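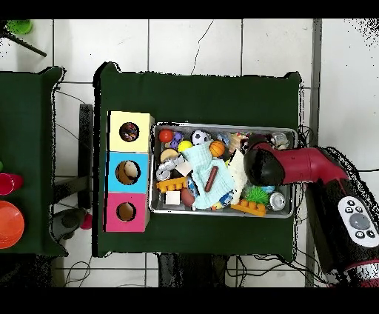 What does one row in the Drustine table represent?
One item type at one branch for one calendar month. A puzzle borrowed twice in August from the same branch is a single row with loans set to 2.

Drustine toy library lending table, README

Contents
loans.csv: monthly loans by item type and branch
items.csv: catalogue categories and age labels
branches.csv: branch codes, opening hours, postcode area

Branch codes are LIA (Liapis) and GRE (Grerel). Grerel closes on Friday, and its hours field is blank for that day.

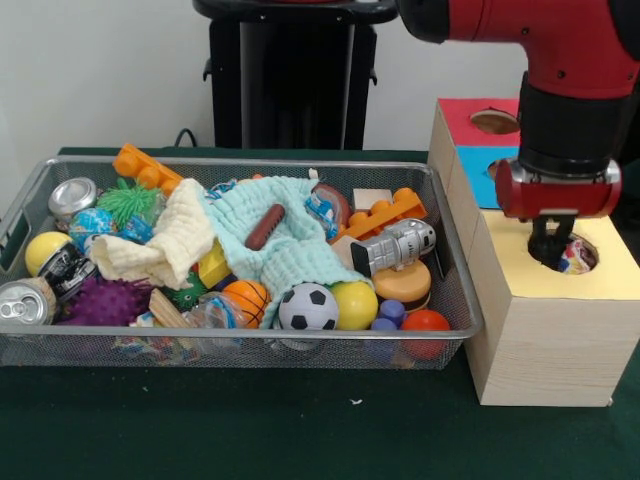 Item types with fewer than 90 loans over the whole period are merged into the category "other". Colour is recorded as free text and has not been normalised; expect both "grey" and "gray". Replacement cost is in whole dollars and capped at 400.

Missing values are empty strings. Zero means the item was on the shelf and was not borrowed.
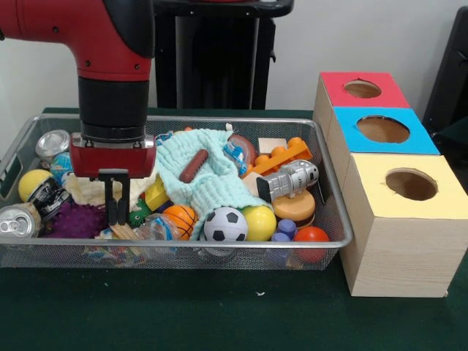 Renewals are excluded from the loans column. They were logged on paper at Liapis until the Olteo catalogue was installed, and the two branches cannot be compared on that measure.

Known issues
Return dates at Grerel default to the first of the month if left unfilled.
Age labels follow the packaging.

Maintainers: Comfort Gyamfi, Bernardo Prata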